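The Boring Rulebook Behind the Fruit Pickers

Monday, October 29, 2018

Gerardo Ferri has a rule about bananas. No touching the tip. He has a rule about pears too, and one about what you do with your thumb between grabs, and they are all in a binder on his kitchen table that he would very much like me to stop flipping through so fast.

The binder is the Saro handling guide. It covers how a person should hold a gripper while recording the moves a robot will later learn from. Version 2 came out in April. It's 49 pages long. The first version was a single sheet taped to a door, and everybody ignored it.

Why so much paper for picking up fruit? Ferri shrugs. Then he talks for half an hour.

"You get one guy who grabs fast, one guy who squeezes, one guy who nudges the thing into place first. All fine by themselves. Put them together and it's soup."

So, the rules. Open the fingers all the way before you approach. Come in slow. One object per grab. Pads on both sides before you close, no scooping. If you drop it, leave it – the drop stays in the record and gets marked as a drop. That last one took months to get agreed on, apparently. People hate keeping their mistakes.

Then there's the part on where to work. Early sets were all done on flat tables under the same lamp, and Ferri is rude about them. The guide now asks for soft surfaces, real rooms, daylight when you can get it. Mixed sizes in one group. Fruit with bruises is fine, better even.

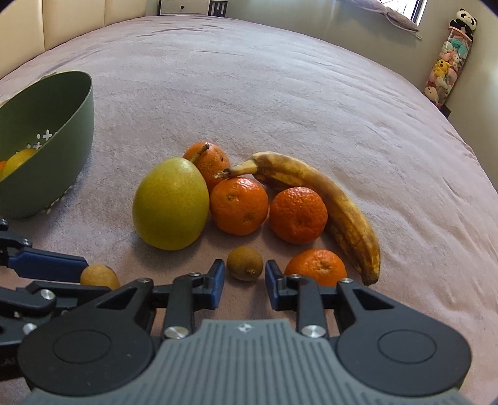
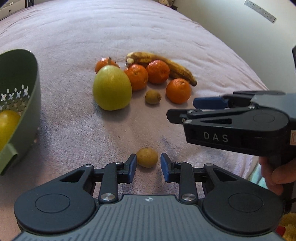

Small fruit between the blue pads, a pear and a banana farther back.

Two-person work gets its own chapter, and it's the one people argue over. Who goes first? The guide says agree on it out loud before you start. Stay on your own side. Never reach across the other person's gripper. If both of you want the same piece, both of you stop. Sounds like rules for toddlers, I tell him. He doesn't laugh.

Morena D'Amico wrote most of that chapter. She runs checks for Dosteo, a small outfit in Grosbridge that reviews recordings before anyone trains on them. Last batch she went through had 1483 grabs in it. She threw out 17 percent. Mostly for rushing, she says – fingers already closing while the hand is still moving in.

"It looks okay if you watch it once. Watch it slow and its a mess."

Her own pet rule is the pause. After the pads line up, hold still for a beat, then close. Recorders complain that it feels fake. D'Amico says fine, it can feel fake, she wants to see where the decision happens. Ferri thinks the pause should be shorter. They have been having this fight by email since the spring and niether one is budging.

Not everyone is sold on the binder at all. A team lead at Rinaldi, who asked me to leave his name out, says tight rules give you tidy data and robots that panic at anything untidy. He lets his people grab however they like and sorts it out later. More work at the back end, he admits. Much more. He has read the Saro guide twice and stole the chapter on labeling drops.

There is some movement on privacy, finally. The current guide gives it half a page: tell everyone in the home before you start, put away mail and family pictures, no recording when kids are in the room. D'Amico wants a full chapter, with a sign-off sheet and a clear way for people to get footage of their home deleted later. Ferri agrees with her on this one. Version 3 should have it. No date yet, the binder is already too fat for its rings and he's looking for a bigger one.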